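How to Get Your Housekeeping Crew Ready for a Folding Robot

Last updated April 26, 2026

Start with the people who fold now. At Plaltbridge we run linen and guest laundry for small inns, and we began teaching a folding robot in June. The robot learns from the crew. A worker does the job with a hand-held gripper that has a camera on it, and the recordings go to Traltier, the firm that trains the arm.

1. Pick the tasks. We chose towels and knitwear and left fitted sheets alone. Write down the fold you want and have everyone use it. We had three ways of folding a towel on one shift, and that had to be settled first.

2. Set the hours. Recording is paid work and goes on the schedule. Ours is 90 minutes per person per shift, with a break of 10 minutes in the middle. The gripper gets heavy in the wrist, so let people switch hands.

3. Lay the item on a made bed. Open the fingers before you reach in, move slower than you would by hand, and let go fully before you back away. 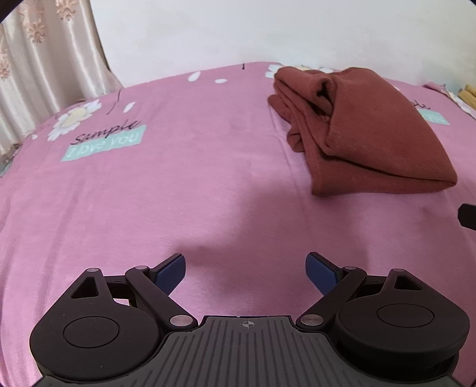
Towel and sweater work, both on the pink sheet.

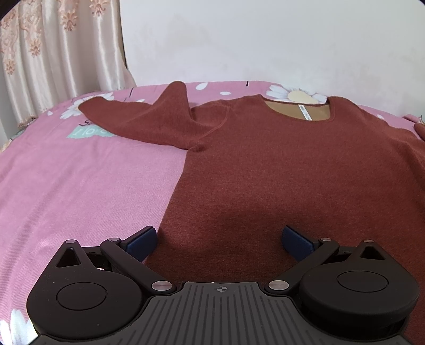
4. Keep the bad tries. If a fold slips, finish it the best you can and mark it as a miss in the log. Don't throw it out. Kendra Cloutier, our shift lead, reads the log at the end of each day and talks to anyone who had a rough run – mostly it's a grip problem.

5. Say what changes. We have over 3,000 recordings now, and people asked early on what would happen to their jobs. We put the answer in writing: the 9 people on the crew keep their hours through the trial. The arm takes the plain stacks. Sorting, stain checks and mending stay with the crew, and so does the final look at every guest item.

6. Plan for new duties. Somebody has to load the arm, clear a jam and decide when to stop it. We made that a paid step up and trained two people for it. One of them had never wanted a lead job before and likes this one. The other went back to the mending table after a month, and we let her.

7. Check the pay rate. If you pay by the piece, change that before the arm starts, or the crew will be left with only the slow items.

Shares: 10 | Comments: 9

Contact Plaltbridge | Copyright Plaltbridge | Back to top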